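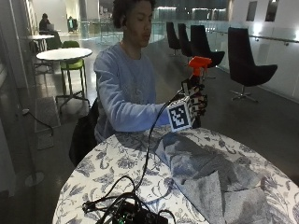
The glove table at the open day, with the spray bottle and towel

What is the patterned glove for? (and can I run a table like this?)

Posted by Emese Vida

Hi all! I went to the Arka open day in November and I'm still talking about it. My favorite stop was the round table with the flowered cloth, where you could sit down, put on the black-and-white glove and handle a spray bottle and a towel. I stayed so long that I missed the tour of the upper floor.

Two things I forgot to ask. What is the cube on the wrist for, the one with the square pattern? And has anyone run something similar at a school? I help with our science evening, we expect 19 kids per session, and I would love to have a table like that -- even a very simple one.

Bence Illés

So glad you liked it! I went in the morning and had the same reaction.

The square pattern is a marker. A camera that can see it can work out where the wrist is and which way it's turned, and the glove takes care of what the fingers are doing. Put those together and you have a record of a hand doing a job, which can be used to teach a robot hand. A spray bottle is a great choice because you have to hold the thing up and pull the trigger with the same hand. Try it slowly at your kitchen sink and notice how much your fingers are doing!

For a school I'd skip the glove. Print some square markers, glue them to cardboard cubes and strap one on with elastic. With a laptop, a webcam and free marker-tracking software, the kids can watch their wrist move on screen. Matte paper works much better than glossy -- we lost half an evening to glare at the Virág club. Keep the cube small, or the younger ones bump it on everything.

And tape down your cables.

palex_fan

We did cardboard cubes with 2 webcams. One is enough. Bring spare elastic.

tomato77

No idea about the glove but is the open day every year? I only heard about it afterward.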